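From: Charalambos Pappas
To: Wonesbridge home-storage list
Subject: Re: Small bags on the tea table, how do you keep them?

Dear all,

Thank you for the many answers since October. I am sorry that I reply slowly, I read each message two times before I write. I will quote first the part I am answering.

> We have the same trouble in our kitchen at Paquette. The packets stand well in the
> shop, but at home they fall over, and then the one at the back is forgotten until
> spring. I tried a basket, but everything becomes one pile in it. Does anybody use
> those boxes with walls inside? My husband thinks the compartments will be too
> narrow for anything except tea bags. Also, do you pour things out into jars, or
> do you leave them in the packet?
>
> Firkevari

To the first question: yes, I use a box with walls inside, and I am content with it. It is of clear plastic, a little milky, so you can see that something is in it but you cannot read a label through it. For me this is no problem, as I look from the top in any case. If you want to read the labels from the side you should look for a fully clear one.

About the narrow compartments your husband has a point. Before buying, please measure the packet at the bottom and not at the top. I made this mistake with my first box. The top of a foil packet is flat and wide, but it stands above the walls and can lean where it wants. Only the bottom must fit. My widest packet is 142 mm across when it lies flat on the table, and much less when it is filled and standing.

I put the tall packets in the rear compartment and the low things in front. In the other order you must reach over the tall ones, and then you knock them down, which was the complaint in the beginning.

On jars I have changed my opinion. I had 20 jars and I washed them more often than I used them. Now I leave everything in its own packet and fold the top over. The date stays with the food, and also the cooking or brewing instructions. When the packet is half empty I fold it lower, so it does not become too heavy at the top.

I cleared the white table and tried the box there with only one packet, to see if it stands without neighbours to hold it. 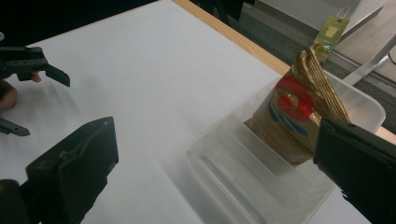

Foil packet in the rear compartment, top folded and leaning a little.

A question from my side. Does somebody know a box of this type with inner walls that can be taken out? I saw one in the Drultetti catalogue, 34 cm long, but the text did not say if the walls are fixed. I would need five compartments for the tea and one long one for biscuits.

With kind regards,
Charalambos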